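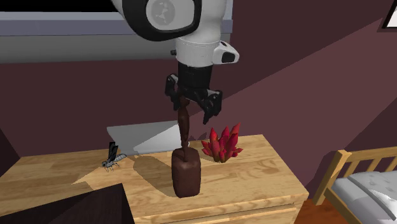 Ticket history: bedroom radiator cold at the bottom, Hulosstead flat
Status: closed

Opened by tenant, early March

Hello, and thank you in advance for reading all of this. The radiator in my bedroom gets lovely and hot along the top and stays stone cold along the bottom, and it has been that way since the heating went on for the season. I bled it twice with the little key from the kitchen drawer and got water straight away both times, no hissing at all. The other radiators are fine. I have the thermostat at 68 and I'm wearing two sweaters to bed, which my mother would say is good for me, but I'd still like it looked at!

Reply from Rundale support

Thanks so much for such a clear write-up, it saves us a lot of back and forth. Hot on top and cold below usually means sludge has settled in the bottom of the panel – bleeding won't shift that, so please stop bleeding it for now or the pressure will drop. Could you try the following and let us know how you get on?

1. Turn the bedroom valve fully open.
2. Turn the valves on all the other radiators fully down.
3. Leave the heating running for 90 minutes.
4. Feel along the bottom edge with the back of your hand (carefully, please) and write down where it changes from warm to cool.

Tenant update, 8 p.m.

Done. The left corner is warm now, maybe a hand's width of it, and the rest is as cold as before. The valve was very stiff and I had to use a dish towel to get a grip on it. There's also a small rusty drip mark on the baseboard under the right-hand end, but the carpet feels dry.

Reply from Rundale support

That's very helpful, and the drip mark is worth knowing about. We've booked a visit for 2 p.m. from Amrani, who look after the heating in your building. They'll take the radiator off the wall and flush it outside, so please clear the floor on that side of the room and roll back any rug you're fond of.

Engineer's note

Panel removed and flushed, a lot of black sludge out. Right-hand valve replaced, old one weeping at the nut. Inhibitor added, system topped up and bled. Even heat top to bottom after 4 checks.

Tenant update

Warm all the way down, and down to one sweater. Thank you all for being so patient with me. Please close this.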